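Re: [teleop-users] shoe task, how many demos and which cams

Replying inline, between meetings so excuse the mess.

> We're starting on the shoe rack task with the Penner leaders next
> week. How many demos before you trained anything? And do you keep the
> wrist views or just train on the head cam? Our wrist images are
> mostly gripper and we were thinking of dropping them to save disk.

Don't drop the wrist views!! Yes a lot of it is gripper. But the head cam can't tell you whether a finger is inside the collar or riding on top of it, and that's the whole task for us. See what you get close up on a sneaker: 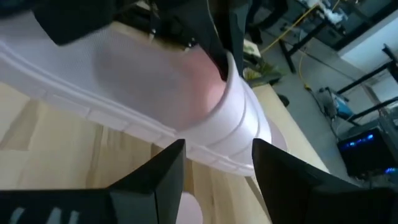 Fedel Manipulation Group / bimanual teleop

Demo count: first policy at 700, it was bad. 900 was usable on slides, not on sneakers. We're at 2,000 now across both, and I'd say the last few hundred mattered less than throwing out the sloppy ones. If the operator hesitates with the gripper half closed, toss it. The policy learns the hesitation, ours would hover over a shoe for 9 seconds doing nothing.

> Do you reset to the same layout every time?

No. Rack stays on the table but we change its angle, and the slides go down in a loose row with the toes pointing different ways. Early on we lined everything up neat and paid for it in November.

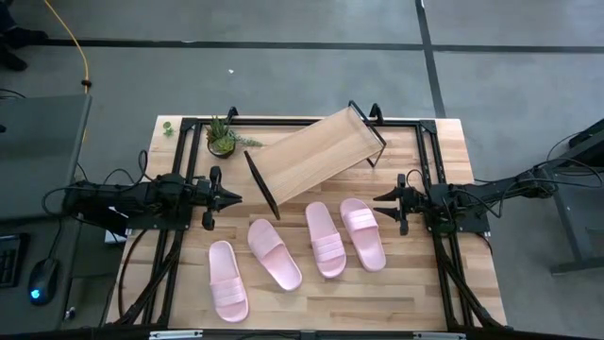 Also swap which arm goes first. Our operators are all right handed and the left arm was basically decoration in the first batch, had to go back and record left-only episodes to balance it out.

> Any trouble with leader/follower lag?

Some. The Murix driver buffers more than it should by default, set the queue to 1 and check your timestamps agianst the cameras before you record anything real. We lost most of an afternoon's data to that. Naser recorder has a sync check but it's off unless you turn it on.

Last thing, put a fixed cam low and off to the side if you have a spare. Not for training, just for going through episodes later. Way easier to judge how hard somebody is pressing down.

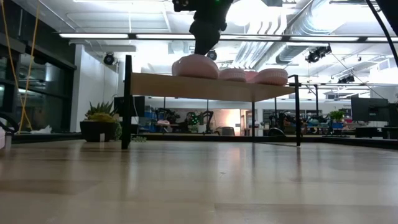
side cam, gripper down on one of the pink objects

Will send the config tonite if I remember. ping me if not

> Thanks in advance, any numbers at all would help.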